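Lekcombe Seed Library and Garden Club
Minutes of the March meeting

Held in the upstairs room at Mrema Hall, 7:00 p.m.
Minutes by the club secretary

Attendance was the best we have had since the fall potluck, and it was lovely to see so many new faces. Extra chairs were brought up from downstairs. The meeting opened at 7:05 p.m. with a welcome from the chair and a reminder that coffee, tea and two kinds of rhubarb cake were on the side table (the recipe for the one with the oat topping is now in the binder).

1. Minutes of the last meeting

Approved with one correction. The bean we gave out at the February swap was listed as a pole bean. It is a bush bean, so anyone who has already put up strings can take them down again. Apologies from the secretary!

2. Matters arising

The cold frame lid has been fixed and is back on at the Lekcombe beds. The new hinge is stiff and needs a good push.

The missing box of plant labels was found inside the other box of plant labels.

The library branch has said yes to keeping our seed cabinet by the front window through the end of the season. This is wonderful news. The branch staff told us that people stop and open the drawers while they wait for the bus, and several of tonight's newcomers found us that way.

3. Seed library report

We have 300 packets in the cabinet right now, which is more than we have ever had at this point in the year. Tomatoes and squash are very well covered. We are short on carrots, parsnips and anything in the onion family. Onion seed loses its strength quickly, and the older packets were pulled out after a poor germination test on damp paper towels. The test trays were passed around and caused a lot of excitement at the back of the room, mostly over the radishes, which had come up like a lawn.

The labeling group asked again that returned seed come with the name of the plant, the year it was saved and the part of town where it grew. "Orange one, nice" is not enough to file it under, though we did grow it last summer and it was nice.

Agreed: a new blank packet with spaces for those three things will be printed. 200 to start with.

4. Trulta plot

The Trulta plot came through the winter better than anyone dared hope. The garlic is up and standing straight, the kale never really stopped, and the strawberries have sent runners all the way under the fence. The low corner by the gate is still soggy and should be left alone until it drains. Please do not walk on it, even with a board.

There was a long and very cheerful talk about what to do with the long bed on the south side. Ideas from the floor were dry beans, cut flowers, a pumpkin for the fall weigh-in, and a "soup bed" with everything you need for one pot. The soup bed won easily on a show of hands. Leeks, carrots, celery, potatoes and parsley will go in, with a row of marigolds along the front for looks.

The compost is cooking nicely. More dry leaves are needed, and fewer grapefruit halves.

5. Room and equipment

The booking at Mrema Hall is good through June. The cost stays at 70 dollars for the season, paid out of the swap jar. Members using the room are asked to put the tables back against the wall and to sweep up potting mix before it gets into the carpet.

The heat mat we have on loan works very well and the peppers love it. It was agreed to buy one of our own if the spring sale does as well as last year's.
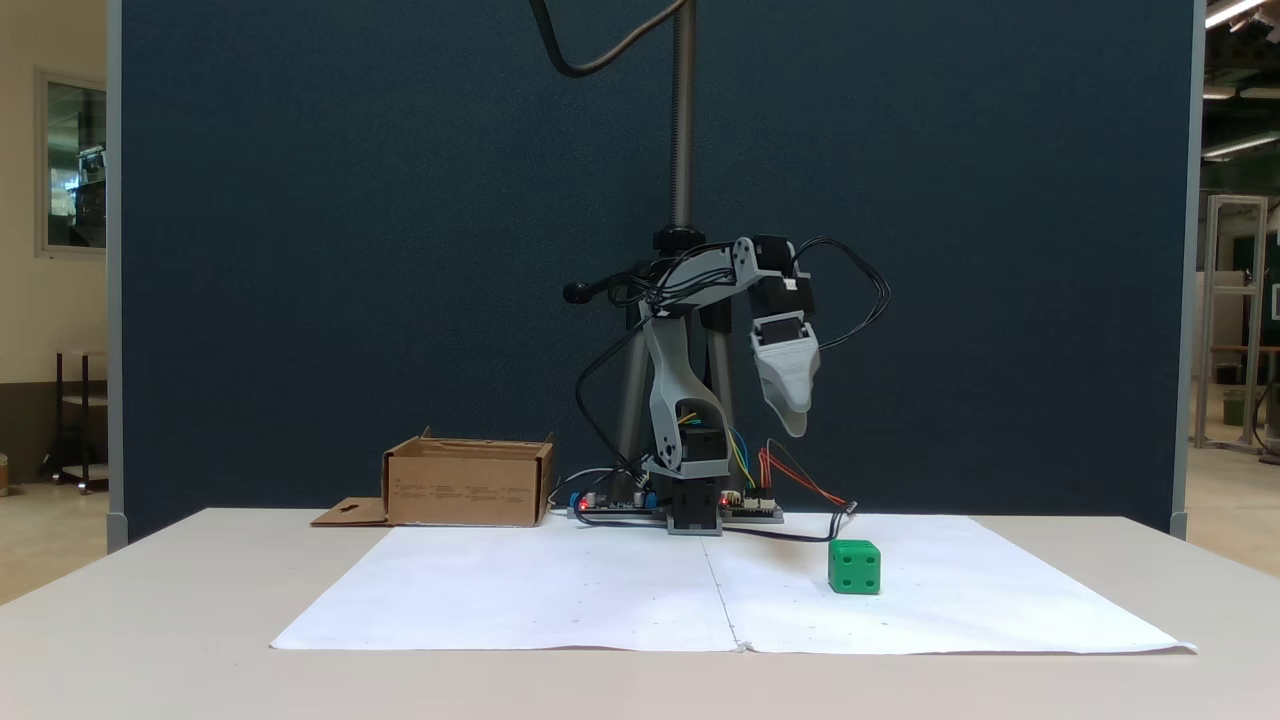
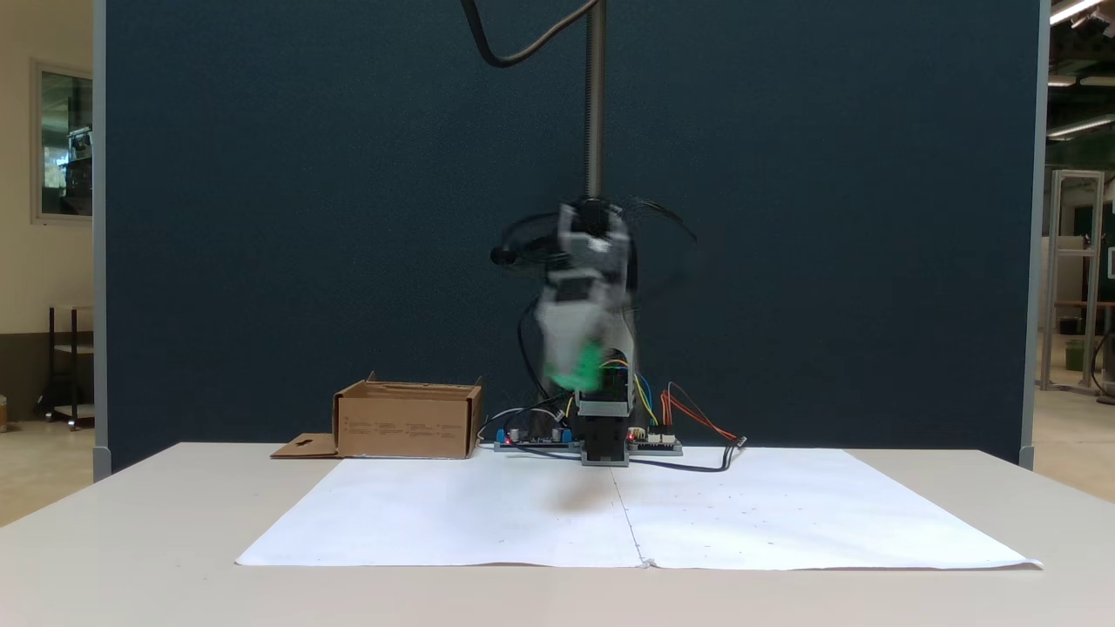
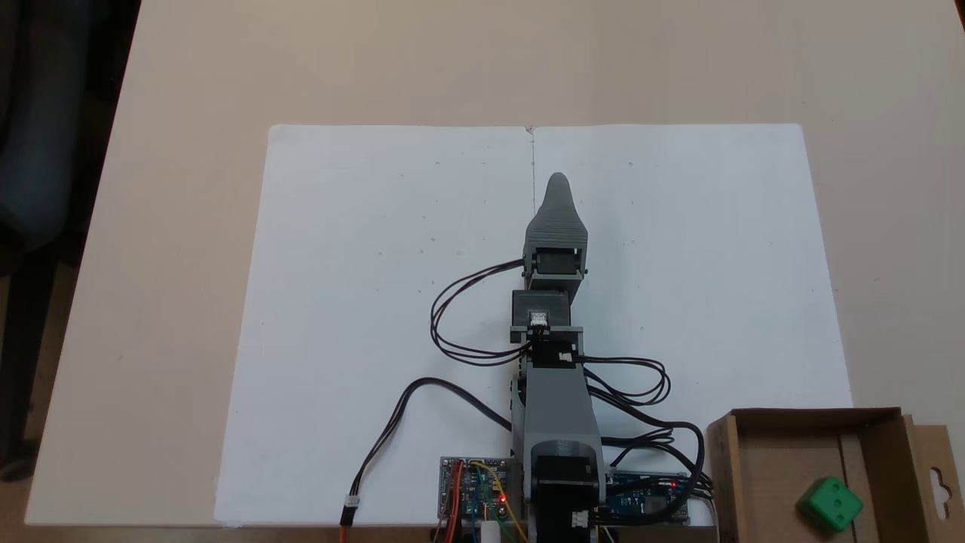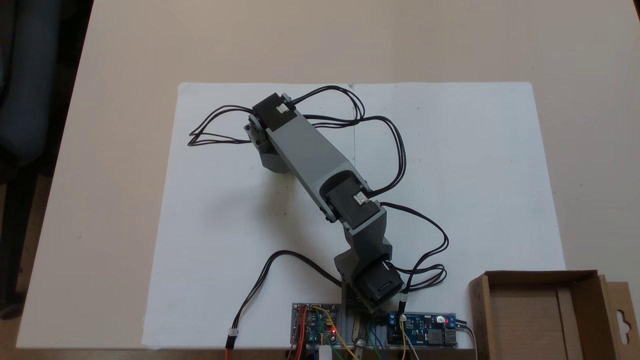
A member asked: when should we start our tomatoes indoors if we want to plant them outside as soon as it is safe?

Count back 6 weeks from the last frost you expect in your own yard and sow then. The folks on the hill get frost later than those near the river, so neighbors are a better guide than the seed packet. Plants started much earlier get tall and floppy on the windowsill and tend to sulk once they are moved out. A younger, stockier plant catches up fast.

This led to a good discussion of windowsills in general. Members with south windows have offered spare space to members without, and a sign-up sheet went around. Turn your pots every day or two if the light only comes from one side. One member brushes a hand lightly over the seedlings each morning and swears by it for strong stems, and several people plan to try it and report back.

6. Spring plant sale

Set for the middle of May, in the side yard, opening at 9:00 a.m. with setup from 7:30. Everybody who was here last year remembers the line down the sidewalk, so this time there will be two pay tables, one at each end.

What we would like people to grow for it:

Tomatoes, especially small cherry kinds that do well in a bucket
Basil, in pots of three or four plants
Zucchini, but please not too many
Sunflowers, short ones
Any herb you can divide from your own garden, such as chives, mint, oregano or lemon balm

Mint must be sold in a pot with a warning on the label. This was carried with much laughter and no votes against.

Prices were left the same as last year. Members may take home anything unsold at the end, and whatever remains after that goes to the Suvero housing courtyard, where the residents have put in four raised beds and are keen to fill them.

7. Suvero courtyard

The report from Suvero was a highlight of the evening. The beds are built and filled, the water barrel is hooked up to the downspout, and the children who live there have painted a sign. Peas went in early under netting. The residents have asked for help with two things: choosing plants for the shady bed along the north wall, and keeping squirrels out of the pots.

For the shady bed, members suggested lettuce, spinach, chard, parsley and mint (in its own sunken pot, see item 6). Someone has a clump of rhubarb that needs splitting and will bring half over. It can take a bit of shade and should be left unpicked for its first year so it can settle in.

For squirrels there were nearly as many answers as people. Chicken wire laid flat over the soil had the most support. Cayenne pepper had two believers and several doubters, and it washes away in the rain whether or not it works. The club will lend a roll of wire.

8. Seed saving workshop

The first workshop of the year will be on peas, beans and lettuce, the three easiest to start with. It will be held at the Lekcombe beds if dry and in the upstairs room if wet. Bring an envelope, a pencil and a bowl. The workshop on squash will have to wait until late summer, when the flowers are open and we can show how to tape them shut and pollinate by hand. Last year's group was up before breakfast for this and had a wonderful time.

A question came up about saving seed from hybrid tomatoes. You are welcome to do it and the results can be great fun, but they may look nothing like the parent, so please keep them out of the seed cabinet unless they are clearly marked as a mystery. A mystery drawer was proposed on the spot and approved at once. It will be the bottom left one, where the old gourds used to be.

9. Tool share

The list is up to date and pinned inside the shed door. The broadfork has been out a lot and is due for a cleanup. Two hand trowels and the good pruning saw have not come back. No hard feelings, just drop them in the bin by the shed.

Sharpening night was very popular last spring and will be held again. Bring hoes, spades, loppers and shears. Kitchen knives are fine too if there is time at the end.

10. Any other business

A member has too many raspberry canes and will dig them for anyone who comes with a bag. They are the fall-bearing kind, yellow, very sweet, and they do wander.

The bird list from the Trulta plot has been started again for the year. First entries are a wren, a pair of robins and a hawk that sat on the bean poles for most of a morning.

There was a request for a simple rain gauge at each garden. Agreed, with readings to be written on the card in the shed.

The bread-and-soup supper will follow the April meeting. Please sign up for soup, bread or washing up. Washing up is still blank.

11. Actions

Print the new seed packets: labeling group
Order seed potatoes and leek seed for the soup bed: Trulta plot group
Lend chicken wire and deliver rhubarb to Suvero: secretary to set up
Ask the library branch about a bigger sign for the cabinet: chair
Clear and label the mystery drawer: seed library group
Clean and oil the broadfork: whoever has it now

The meeting closed at 8:50 p.m. The swap table stayed open until the last of the cake was gone.

Next meeting in April, same room, 7:00 p.m. Bring spare pots, any size, with the old soil knocked out.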